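Nuvville refurbishing shop to send 88 desktop computers to Miltville schools

21 May 2025

NUVVILLE - A computer refurbishing shop on Wamon Street has begun work on 88 used desktop towers that will go to public schools and the library in Miltville before classes resume.

The machines came from the Nishimura insurance office, which replaced its desktops in January. They had been in storage since then. Each one is opened, checked and cleaned before it is cleared for use.

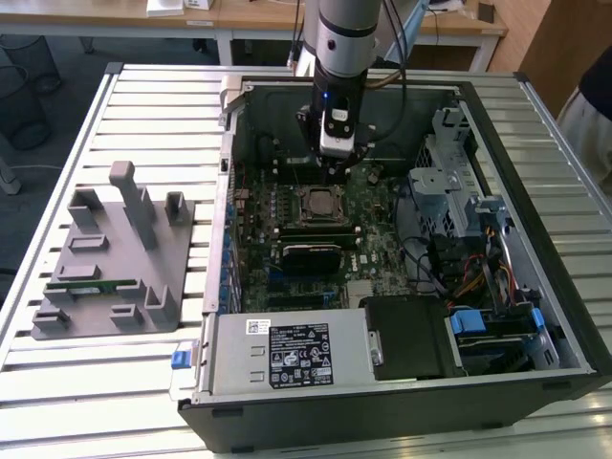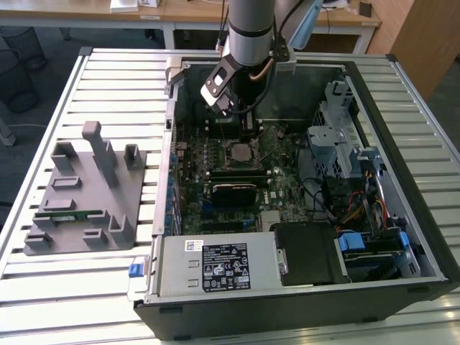 Desktop tower with the side panel off, showing the motherboard, power supply and drive bays.

The shop said the first check covers the memory, the processor and the power supply. Memory modules are taken out and tested one at a time. Any module that reports an error is set aside for recycling, and the slot is tested again with a known good part. Machines that arrived with less memory than the schools asked for will get more from a supply of tested parts.

Hard drives from the insurance office were removed before the towers left the building and were destroyed under a contract with a separate company. The schools will receive the computers with new solid-state drives. The old drive bays are being kept, and the new drives will be fitted with adapters where the bays are too large for them.

Older towers of this type are easier to repair than many newer models, the shop said. The side panel comes off without special tools, and the power supply and drives can be replaced separately. Parts from machines that fail the check will be used to repair others in the same batch.

So far, 40 of the towers have been checked. Of those, 6 need a new power supply and 9 need a new processor fan. The replacement parts have been ordered and the shop expects them within two weeks.

The school district plans to place most of the computers in middle school classrooms, with the rest going to the high school business lab. The library will use its share to replace the public computers on the second floor. Monitors, keyboards and mice are not part of the delivery. The district said it has enough of these on hand, and the library is buying its own.

Delivery will be made in two loads. The first goes to the middle school, where the wiring in the classrooms has already been updated. The second will follow once the remaining repairs are finished.

Residents who want to drop off a desktop computer at the Wamon Street shop can do so during regular business hours. Laptops, printers and tube monitors are not accepted. Owners are asked to copy any files they want to keep and to remove the hard drive if they are able to. The shop will remove it for them at no charge.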